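October 1, 2026. Shared workshop, Drurkadura bench. Arm build, simulation side.

Gerardo wants to order the second gearbox on the strength of the sim runs. I said I'd go through them first. Policy is the one Coralie trained on 785 episodes, kitchen set, sorting veg. She has it down as ready for hardware. I have my doubts.

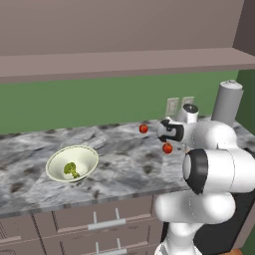 Grip force is still a made-up number. Manaia put in 16 N as a placeholder back when we had no load cell, and every run since has inherited it. With two tomatoes that near the fingers, I want to know what happens when the real gripper comes down a few millimetres to one side, and the sim won't tell me because our tomatoes are rigid spheres as far as contact goes. Friction on the marble is a default as well. Same colour of guesswork all the way through.

Kirsty reckons randomising the friction fixes most of it. Maybe — but she said that about the cable drag too, and the Jadilholm wrist still hangs up at full extension. Logged latency on the real controller was 405 ms at worst. The sim assumes none. 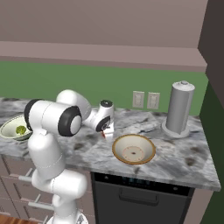
Do we need the second gearbox before the first hardware trial? Only if the shoulder backlash turns out worse than Partington's sheet claims, and we can measure that with the one we've got.

Told Gerardo to hold the order. To do: dial gauge on the shoulder, five repeats each direction, then put the measured latency into the sim and rerun Coralie's policy unchanged. Anahera has the gauge.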